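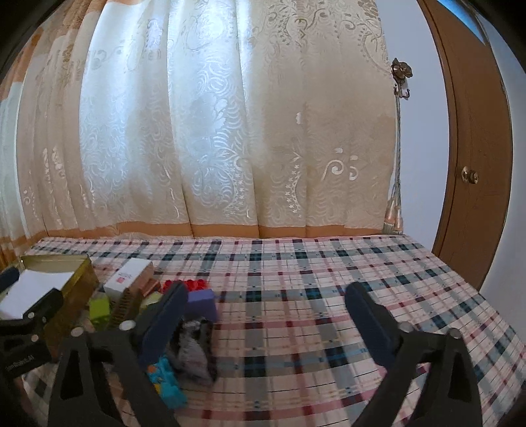
Who Will Put Away the Small Stuff?

By Leonardo Dal Bello
6/17/23

My mother kept a tin on her dresser, and into it went everything that had no other home: buttons, a spare key, the cap of a pen whose body had been missing for years. Every so often she would tip it out on the bedspread and sort it, talking the whole time, and in less time than it took the coffee to boil it was done. I have thought about that tin a great deal this spring, having spent most of it asking people when a machine might be able to do the same.

I should say that I came to the subject as a hopeful customer. I bought a Brilline robot vacuum last October, and I'm fond of it in the way you are fond of a dog that gets stuck under the couch. It does the hall nicely. But it asks me to pick up everything first, and the picking up was the part I wanted help with in the first place!

So I went to see the folks at Votard, a small firm in Cundano that has been working on tidying for a few years now. They don't build anything that looks like a butler. What they care about is the hand, or really the part of the hand that matters most for this sort of job, two padded fingers that open and close. A person holds the gripper and does the chore with it, over and over, and the recordings go toward teaching an arm to do it alone. I had a turn myself, and I can report that after a lifetime of having ten fingers you feel very silly with two. I chased a comb across a bedspread for longer than I care to admit.

Their count on the day I visited stood at 3630 recorded pick-ups, with 900 of those thrown out for one reason or another. It sounded like plenty to me. The engineers just laughed and said to come back when they had a great many more.

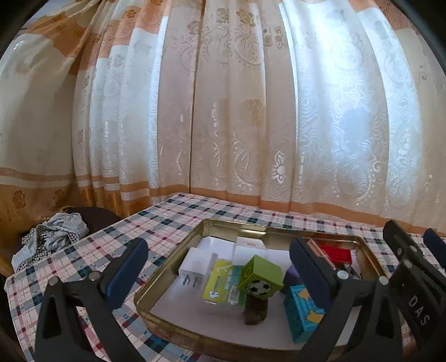
Two padded fingers over a tray of odds and ends, among them a plug adapter, a toy block with a soccer ball on it and a red brick.

What makes a tray like that so hard? Partly it's that no two things in it want to be held the same way. A toy block has nice flat sides, and a machine can usually manage a block. Clear plastic packaging is another story, as it shines and bends and a camera may look straight through it. Then there is the leaning and overlapping, one thing hiding half of the next, so the arm has to decide what to move before it can get at what it came for. You and I do this while thinking about supper.

Shop floors have it easier, and that's where I'd look for the first real help. At Ferraro, a parts supplier down the road from Votard, an arm already fills bins of fittings all day long, and the shift workers I talked with were glad to be rid of the job. But every fitting there is the twin of the one before it, and it arrives facing the same way. A dresser top is never so considerate – and neither, I'm sorry to say, is my kitchen drawer.

I asked everyone I met how long it would be before I could have such a thing at home. The guesses were all over the place, and the price guesses were worse. One cheerful young engineer thought a simple tabletop arm might sell for about 1000 dollars someday, then asked me not to hold her to it. For now, I'm still emptying my own pockets into a dish by the front door, and the vacuum goes politely around the table it stands on.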